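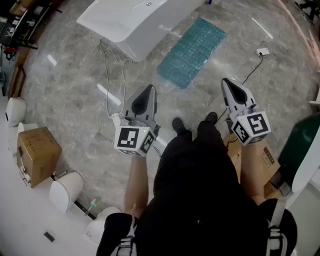
阅读时间：15 分钟

Skoder 手持夹爪教学套装（双手版）
供学校社团、选修课和学生比赛队使用

产品编号后缀：双手版为 D，单手版为 S
页面更新：2025年9月
状态：可预订，也可租用

产品简介

Skoder 双手版是一套由学生拿在手里操作的夹爪。学生用它做家里常见的动作，例如拿起一块浴室垫、整理一根电源线、把小盒子放到另外一个位置。夹爪把动作和画面记录下来，学生以后用这些记录训练自己的模型，再在机械臂上试验。

我们为学生设计这套设备的时候，最关心的是两件事：第一节课能不能开始用，一个学期以后还能不能用。所以夹爪的零件比较少，手指可以自己更换，接线的方法也很简单。老师不需要有机器人专业的背景，不过最好有一位会使用命令行的同学在队里。

这套设备目前在 Trokley 学生机器人社的课上使用，也是 Clerno 家居整理赛推荐的采集设备之一。本页后面的使用建议，大部分来自这个社团的练习记录，我们只改了文字的顺序。

一套里面有什么

手持夹爪，左手和右手各一个
白色标记方块，已经装在夹爪上
黑色橡胶接触垫，每个夹爪一对，另外送备用的一对
背带，黑白两色织带，可以调节长度
白色细线，用来连接夹爪和记录主机
记录主机和它的电源适配器
Uibo 记录软件的学校许可
纸质说明书，中文和英文

机械臂不包括在套装里。如果学校已经有机械臂，请在下订单以前把型号告诉我们，我们会回答能不能安装同样的手指。

手指和接触垫

夹爪有两根白色的手指，向前慢慢变窄，最前面是黑色的三角形接触垫。接触垫是软的，夹薄的东西的时候会稍微变形。手指本身是硬的，请不要用它撬东西，也不要用它敲地面。

接触垫是消耗品。在 Trokley 社，学生在瓷砖和大理石上练习得比较多，接触垫的尖端磨得也比较快。换的时候先关掉电源，从侧面推出旧的，再把新的推进去，听到一声轻响就可以了。换完以后必须重新做一次开合校准，校准的步骤在说明书的第二部分。

请不要用酒精擦接触垫。用湿布擦，然后放在阴凉的地方等它干。如果学生用夹爪拿过有油的东西，可以用一点洗洁精。

标记方块

每个夹爪靠近根部的地方有一个白色方块，上面印着黑色的方形图案。左手和右手的图案不一样，软件通过图案知道哪一个是哪一只手。方块不能互相交换，也不能转一个方向再装回去。

新队员常犯的错误是用手指握住方块，或者让袖子遮住图案。我们建议穿窄袖的衣服，或者把袖子卷到手腕以上。图案脏了以后，请用干的软布轻轻擦。如果图案有划痕，请写信给我们要新的贴面，不要用黑色的笔自己补，补过的边缘会影响识别。

方块旁边有指示灯。绿色表示已经连接好。灯不亮的时候，先检查线，再检查主机，最后才重新启动软件。

背带和线

背带的作用是让设备的重量由身体来承担。个子不高的同学应该先把背带收短，再拿夹爪。背带太松的时候，人弯腰去拿地上的东西，织带会向前晃。

线的问题比背带多。白色的线比较细，在浅色的地面上不容易看到。请在每次开始以前用脚慢慢走一遍练习的范围，看看线会不会绕到鞋上。在 Trokley 社，做动作的人不管线，由旁边的同学管线，这个同学在整段练习里不做别的工作。我们认为这是一个很好的习惯，也请别的社团这样做。

练习的场地

这套设备不需要专门的实验室。普通的活动室、宿舍的公共房间、家政教室都可以。光线要均匀，不要让太阳直接照在地面上。抛光的地面会反射灯光，如果软件提示画面太亮，请关掉离练习区最近的一盏灯，或者换一个方向站。

Clerno 比赛今年的主题是浴室。Trokley 社为此在房间里布置了浴缸、坐便器样子的洁具和浴室垫，旁边还有纸箱和电源线。真正的浴室里面东西也会很乱，所以不必把练习区收拾得特别干净。但是和任务没有关系的电线应该贴着墙走，走路的地方要留出来。

练习区的大小由任务决定。做垫子的任务，垫子的四边都要有人可以站的地方。做电源线的任务，电源线必须已经从插座上拔下来。这一条是安全规定，在比赛里也一样，没有拔下来就不能开始。

用浴室垫开始第一课

我们推荐用有凸点的塑料浴室垫做第一个任务。这种垫子软，但是不像毛巾那样软，学生可以看清楚边在哪里。它也很便宜，坏了不可惜。

开始的时候，垫子斜着放在浴缸旁边的地上。学生站好，两个夹爪放低，手指张开。先用一只手夹住离自己最近的一个角，提起来一点，然后用另一只手夹住旁边的角。两只手都夹稳以后，再把垫子提起来，转到和浴缸平行的方向，慢慢放下。放下以后先松开一只手，再松开另一只手。

垫子有吸盘的话，会吸在光滑的地面上。这时不要直着往上拉，应该从角上一点一点揭开。用力太大的时候，接触垫会滑，垫子会突然弹回去，这一段记录一般也就不能用了。

第一课的目标是 6 段完整的记录。完整的意思是：手从开始的位置出发，任务做完，手又回到开始的位置，中间没有停下来说话。学生常常觉得这个数字太小，下课的时候才知道并不小。

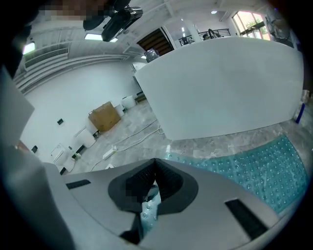
手持夹爪，前面地上是蓝色凸点垫

第二课和第三课

第二课继续用垫子，但是改变开始的情况。垫子可以折一个角，可以翻过来，也可以有一部分靠近别的东西。请每次只改变一个条件，并且写在记录表里。如果同时改变很多条件，以后模型做错了，学生很难找到原因。

第三课可以开始练习电源线。线比垫子难得多，因为它没有固定的形状。我们建议把任务分成两段：第一段是拿起适配器，放到指定的盒子里；第二段是用两只手把线收成一个圈。两段分开记录，不要连在一起。等学生都熟悉了，再做连着的版本。

一段记录的时间请不要超过 66 秒。软件可以记录更长，但是长的记录检查起来很累，学生也容易在最后几秒放松，手抬得太高，夹爪就离开画面了。

如果房间里有大的白色板，可以让它立在练习区旁边做简单的背景。背景简单的时候，标记方块识别得比较稳定。以后慢慢去掉背景，让模型也看到普通的房间。白色的板请一定放稳，学生后退的时候可能会碰到它。

怎样分工

一套设备最适合四个人的小组。做动作的人拿夹爪；管线的人跟在旁边；看软件的人负责开始和结束；第四个人写记录表，并且在每段之间把东西放回开始的位置。

每 15 分钟换一次人。手臂伸在前面的姿势很容易累，累了以后动作会变小，夹得也不准。换人的时候，夹爪先放到桌上，然后再解背带，不要在身上直接交给下一个同学。

我们注意到，写记录表的工作学生往往不喜欢。Trokley 社后来规定，没有写在表里的段不能放进训练的文件夹，表就写得整齐了。表格的样本在 Uibo 软件的“模板”菜单里，可以改成自己学校的语言。

Uibo 记录软件

软件打开以后，屏幕左边是两个夹爪的画面，右边是开合的曲线。曲线应该是平滑的。如果看到很多小的尖角，说明接头没有插紧，或者夹爪需要校准。

每段结束以后，软件会问要不要保留。我们建议当场决定，不要全部留到下课。可以按照下面的顺序看：

开始和结束的位置是不是对的
两个标记方块有没有长时间被遮住
夹住东西的那一刻，画面清楚不清楚
有没有人说话或者走进任务的范围

如果画面里有其他人的脸，请用软件里的遮挡功能处理以后再上传。学校外面的人没有同意，就不能上传。这个功能在学校许可里已经包括，不需要另外付费。

文件保存在主机里，也可以复制到学校自己的硬盘。我们公司不会自动得到学生的记录。

关于 Clerno 比赛

Clerno 家居整理赛是给中学和大学社团参加的比赛，决赛在十一月。队伍先用手持夹爪采集记录，再训练模型，最后由机械臂自己完成任务。评判只看机械臂的部分，但是队伍必须同时交记录表，说明每一段是在什么条件下做的。

浴室主题的基本任务需要交 86 段合格的记录，垫子和电源线都要有。比例由队伍自己决定。我们的建议是先把垫子做好，再把剩下的时间给电源线。有的队伍一开始就做最难的部分，到了交材料的时候，两个任务都没有做完。

租用套装参加比赛的学校，可以把租期延长到决赛以后的一个星期，请在申请表里写“Clerno”。报名的问题请直接问比赛方，我们没有办法替学校报名。

规格和条件

外壳颜色：白色和浅灰色
接触垫颜色：黑色
连接：有线
适合的使用者：中学高年级以上，有老师在场
使用环境：室内，干燥的地面
不适合：带水的浴缸、厨房的火源旁边、室外

请特别注意“干燥”这一条。主题虽然是浴室，但是夹爪不防水。练习用的浴缸里不可以放水，垫子洗过以后要晾干才能用。夹爪进了水，请立刻断开电源，不要打开外壳，也不要用吹风机，和我们联系就好。

保存和运输

用完以后，让手指完全合上，把线松松地绕好，不要紧紧绕在夹爪上。接头附近的线最容易断。原来的纸箱请不要丢掉，里面的泡沫是按照夹爪的形状切的，寄回来修理的时候需要用它。纸箱可以放在练习的房间里，但是请不要坐在上面。

长时间不用的时候，取下接触垫，和备用的一对一起放在小袋子里。接触垫被手指压着放一个假期，会留下印子，开合校准就不准了。

常见的情况

左右手装反了：软件会显示红色的提示。请交换夹爪，不要在软件里交换名字。

夹爪合不紧：先看接触垫是不是推到底了。如果已经推到底，重新校准。还是合不紧，请记下外壳下面的编号，然后写信给我们。

学生是左撇子：不需要特别的版本。两只手都要用，左撇子的同学一般学得一样快。

一个人能不能练习：技术上可以，但是没有人管线，我们不推荐。

单手版能不能以后变成双手版：可以，补买另一只手的夹爪和背带就行。请说明原来的是左手还是右手。

租用和预订

学校可以先租一个学期，租完以后决定买的话，已经付的租金从价格里减去。社团自己不能签合同，需要由学校签字。申请表上请写清楚社团的人数、上课的房间、有没有机械臂，以及希望收到的时间。

零件可以单独订。订得最多的是接触垫，其次是白色细线。标记方块的贴面不收钱，每个学期可以要一次。

填写好的申请表请发到学校采购页面上的 Skoder 信箱，邮件题目写学校名称和“双手版”。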